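Pre-flight checklist for Zanidlow, v4, with my comments left in

Luuk asked me to send the clean version. There isn't one, sorry! I've tried tidying this a few times and I always end up putting the comments back, so this is the list I run through before I let Zanidlow anywhere near a live account. Zanidlow is my little grid-and-trend bot for currency pairs (mostly AUDUSD, a bit of EURGBP when I'm feeling brave). Tick as you go, write your initials beside anything you skip, and don't do it on your phone.

## A. Before you open the platform

- [ ] **Balance written down on paper.** Yes, paper. My live account had 3000 in it when I started this version, and I still like seeing the starting number in my own handwriting.
- [ ] **News calendar checked for the next session.** Rate decisions, jobs figures, inflation. If there's one for either side of the pair, the bot stays off. Nazmiye leaves hers running through the lot and has done fine, but she also has a stronger stomach than me.
- [ ] **Power and internet.** If you're on a rented server (I use a small one from Kivside), log in and look at the uptime. A restart you didn't ask for means you go back and do section B properly, no skimming.
- [ ] **Computer updates paused.** I lost a whole evening in November to an automatic restart. The trades were still open on the broker's side with only the hard stops minding them, and I was in the kitchen making a curry, blissfully unaware.

## B. Settings file

Open the inputs window and read every line against your saved copy. Read them, don't glance at them.

- [ ] **Magic number is 915 and nothing else on the account is using it.** Kohei once ran two copies with the same number on the same pair and each one kept closing the other one's orders. He thought the broker was doing it and wrote them a fairly spicy email.
- [ ] **Lot mode.** Fixed for the first month, please. Auto lots are fine later on, but I want you to see what a bad week looks like at one size before the size starts moving around too.
- [ ] **Max risk per basket.** Mine's 1 percent. If the number in the box has more digits than you expected, check where the decimal point went. (Ask me how I know.)
- [ ] **Multiplier off.** It's in there from the old version, and I keep meaning to take it out. Doubling up on a losing grid feels brilliant until the one time it doesn't stop.
- [ ] **Slippage in points, not pips.** On a five-digit broker there's a factor of ten between them. My setting is 60 points, which is generous, and I've been told off for it by Dilek, who reckons I'm giving money away. Could be!
- [ ] **Session times in server time.** Daylight saving moves ours one way and theirs the other, on different weekends, so I redo this box several times a year and swear at it every time.

Comment: if anything in B doesn't match the saved copy, load the saved copy fresh, then start B again from the top. Don't fix a single line by hand and carry on. I did that for ages and kept ending up with a file that matched nothing.

## C. Broker side

- [ ] **Symbol name matches exactly.** Aerts adds a little suffix to every pair on the raw-spread accounts and the bot won't find the symbol without it. There's no error message either, it just sits there looking busy.
- [ ] **Spread looked at for ten minutes.** Have a cuppa and watch it. I want to see it settle. If it's jumping about at a quiet time of day, leave it and come back.
- [ ] **Free margin covers the full grid, every level open at once.** Do the sum for the worst case, with the swap added on.
- [ ] **Swap rates re-read.** They change, and the broker doesn't ring you up to tell you.
- [ ] **Password for the account is the trading one.** The read-only one will log in quite happily and then refuse every order.

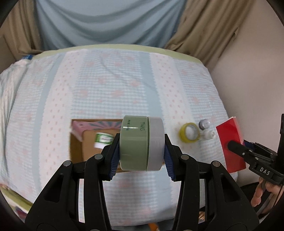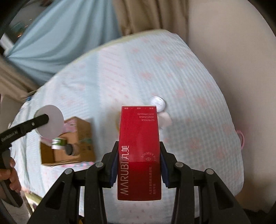

## D. Dry run

- [ ] **Demo account first, same broker, same settings file.** At least one full session. I know it's dull. I've got 138 demo sessions logged for this version and I was bored in nearly all of them.
- [ ] **First order shows up with a stop attached.** Open the terminal and look at the stop column. A blank there is an automatic fail, whatever else went right.
- [ ] **Journal tab read from top to bottom.** Hülya showed me a nice trick, which is to sort it by message so the repeats bunch together. Anything with "invalid" or "rejected" in it gets copied into your notes.
- [ ] **Pull the plug test.** Close the platform while a demo basket is open, wait a few minutes, open it again. The bot should pick its own orders back up and carry on managing them. If it opens a second basket on top, stop there and send me the log.
- [ ] **Alerts arrive.** Send a test one. Mine go through Seris and they're usually quick, though I did have a spell where they all turned up together at breakfast, long after I could've done anything useful with them.

## E. Going live

- [ ] **Smallest lot the broker allows.** I don't care how good the demo was.
- [ ] **One pair only.** You can add the second after a fortnight.
- [ ] **Algo button is green.** Laugh if you like! This is the most common fault on my sheet, by miles, and most of those entries are mine.
- [ ] **Daily loss limit tested.** Set it stupidly low on purpose, let it trigger, watch the bot shut itself down, then put it back to your real figure. And then check that you put it back.
- [ ] **You know how to close everything by hand.** Practise on demo until you can do it without hunting through menus. At 2 am with the thing running away from you, you'll be glad of it.

## F. Every week after that

- [ ] Export the history and keep it somewhere off the server.
- [ ] Compare live fills with demo fills for the same hours. A small gap is normal. If it's growing, I'd cut the size first and work out the why afterwards.
- [ ] Clear out old log files. The Kivside box is tiny and when the disc fills up the platform gets very strange.
- [ ] Re-read your skipped items. If the same one is skipped three weeks running, either do it or cross it off and tell me why you think it doesn't belong.

## Comments on last run (mine)

A and B passed. C passed on the second go (suffix, of course). D had one fail on the alerts, fixed by deleting the old device and adding it again. E passed, green button and all. F: disc was fuller than I'd like and I haven't worked out what's writing so much. I suspect the debug setting I left on while chasing the session times, so that's now off and I'll have another look next week.

Luuk, you'll notice there's nothing about take-profit distances in here. That's still in the other file and I want to go over it with you before you change any of them, so give me a yell when you've got to the end of D.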